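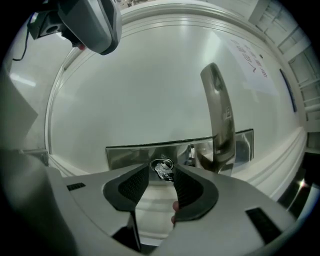
Key task, handheld gripper. The key is held between the pads, in front of the lock.

Teaching by hand: questions we get, answered with the doubts left in

Last updated 03/02/2019

What does "teaching by hand" mean on this site?
You hold a gripper, you do the job yourself, and the recording goes into training. At Brustow we also do it by remote control, where the operator sits at a desk and drives the real arm. People mix these up constantly, including people selling one or the other.

Is it really as easy as the Skamevex brochure makes it sound?
No. The brochure says anyone can teach a task in an afternoon. Anyone can record a task in an afternoon. Whether the robot can then do it is a separate question, and the brochure is quiet on that one.

How many demonstrations does a task need?
We don't know, and we'd be careful with anyone who gives you a single number. Our key set has 400. A pick-and-place job on a bare table got by on far fewer. Keys are small and they turn in the grip, and a keyhole forgives very little.

Why keys and doors at all?
Customers ask for them. It is also a fair test. A demo of a robot moving a sponge tells you almost nothing about whether it can line up two pieces of metal.

Can I help with my other hand while I record?
Please don't, once the recording has started. Seat the key, take your fingers away, then begin. A person nudging the key straight halfway through is teaching a move the robot has no hand for. We threw out 22 recordings in December over this and probably missed a few more.

Handheld or remote control?
Handheld is faster and people get tired less. The catch is that your wrist can reach poses the arm can't, and you won't find out until playback. Remote control never has that problem, but it's slow, and new operators push too hard when they can't feel the contact. For keys we use handheld and then check every path against the arm's limits.

Rivas says their software cleans up bad demonstrations. Does it?
It smooths out shaky motion. It did not rescue a demonstration where the person missed the lock and poked around until the key went in. We tried 17 of those. The smoothed versions poked around more gracefully.

Will a robot taught on one door work on another?
Assume it won't. Handles differ, plates differ, and shiny metal reflects whatever happens to be near it, the gripper included. Record on at least five doors before you make any claim, and keep one door out for testing.

What success rate should I believe?
Ask who picked the starting position. Ask if the key was already in the grip. Ask to see the failures. The Gastamo team sent us theirs without being asked, and we'd like to see more of that.

Can I use your recordings?
Yes, for research. Read the notes file first. It lists the known problems, and it is longer than we'd like.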